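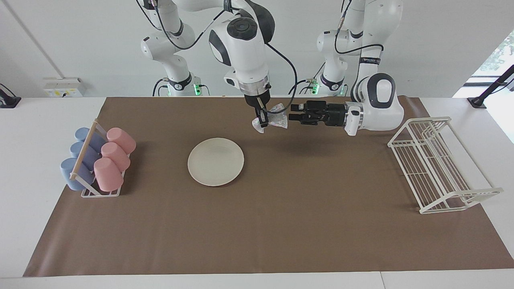

Why I stopped going to the big motor shows

I have visited motor shows for many years, first as a boy with my uncle and later with my own money, and I would like to explain why I now prefer the small ones. Perhaps some readers will not agree with me. I learned my English as an adult, so please forgive me if a sentence is a bit stiff.

The last big show I attended was the one in Flemport. The ticket cost 39 dollars, parking was extra, and I stood in line for the doors until my feet were cold. Inside, the first car that everybody ran to see was on a turning platform with a rope around it. It was a concept car. It had no handles on the doors and, as I was told by a young man with a headset, no interior either. The windows were black so that we would not see there was nothing behind them. I asked him when it would be sold. He said it was "an expression of direction." I have thought about this answer many times and I still do not know what it means.

I do not have anything against beautiful objects. A concept car can be a very fine thing, and some of the shapes I saw as a boy are still in my head. But in those days the show also had the ordinary cars, with the doors open, and you could sit in every one of them. My uncle had a routine. He would sit in the driver's seat, then move to the back seat behind his own setting and see if his knees touched. After that he opened the trunk and put his hat in it. I never understood the hat, but he bought his cars this way and he was seldom disappointed.

In Flemport I tried to do the same. Of the cars I was seriously thinking about, two were locked. One was open, but only for people who had scanned a code and given their telephone number and the month in which they planned to buy. I wrote April, and I received calls until the summer. The fourth car I was interested in had not been brought at all. In its place there was a screen as large as my garage door, showing the car driving along a coast.

My neighbour Tyson MacLeod, who sold cars for most of his life, says that I am being unfair. His argument is this. The companies pay a great amount of money for the floor, and they do not need the show to sell a family hatchback. People compare those at home on the computer. What the show can give them is attention, and attention comes from the strange and the expensive. He also says that a locked car stays clean, and a person who has wiped fingerprints from a black dashboard for ten days will understand why.

I accept the part about the fingerprints. The rest I do not accept so easily. A computer can tell me that the trunk holds 403 litres. It cannot tell me that the edge is so high that I must lift my mother's wheelchair to the level of my chest. It can give me the wheelbase, but it does not let me know that the seat presses under the left leg after five minutes.
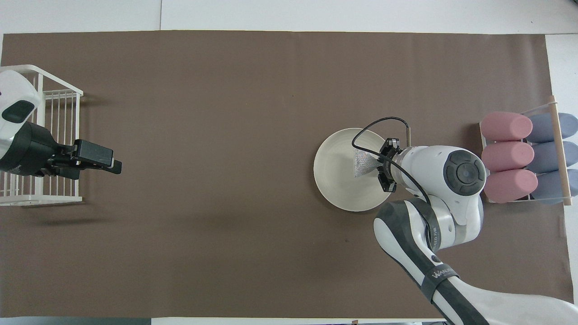 So I went to a different kind of show. Wiltberg is a town with one hockey arena, and when the ice is out the dealers from the region bring their cars inside. A notice at the entrance said that 883 people had come the day before, and I believe that a big show would be ashamed of this number. The entry was five dollars. There was coffee in paper cups and it was not good.

Every car was open. I sat in all that I wanted, front and back, and when I asked one dealer if I could fold the rear seats, he gave me a strange look, as if I had asked for permission to breathe. One seat did not fold completely flat. He did not know it either, and we both put our heads in and found that a plastic cover for the belt was in the way. He wrote it down. I cannot imagine the young man with the headset writing down anything.

At the far end, near the penalty boxes, there were older cars from private owners. Helmut Oltmanns had brought a wagon that he has driven since it was new. He had made a small card with every repair on it and the price of each. The largest single item was 2536 dollars for the transmission, and he had underlined it twice. I read this card from the top to the bottom and it taught me more about owning a car than all the screens in Flemport. Why does no manufacturer put such a card beside a new model? They surely know which parts fail. I would trust a company more if it told me, "This pump will need to be replaced one day and it will cost you so much."

Of course a small show has weak sides. There were brands missing, and nothing electric except two hatchbacks and one delivery van. A person who wants to see the newest sports car will be unhappy. The lighting in an arena makes every paint look grey, and I would not choose a colour there. Also the dealers do want to sell you something, and one of them was rather too friendly with me.

But I would make a modest proposal to the organizers of the large shows. Keep your turning platforms, your ropes and your music. Only make a rule that each company which takes space must also bring its most sold ordinary model, unlocked, with no code to scan, and must leave it open for all the days of the show. Let the children press the buttons. If the dashboard has fingerprints on it by the evening, then people have touched the car, and I would think this is what the company paid for.

Tyson has read this text and says the rule would last one year. The companies would simply stay away, he says, as several of them already do, and then I would have a large hall with nothing in it but coffee. It is possible that he is right. He has also asked me to mention that he has never used a headset.

I will go to Wiltberg again when the ice is out, and I have heard that Pultden is planning something similar in its curling club. I still need a car. My present one has started to make a noise when I turn left, and my knees will not wait for an expression of direction.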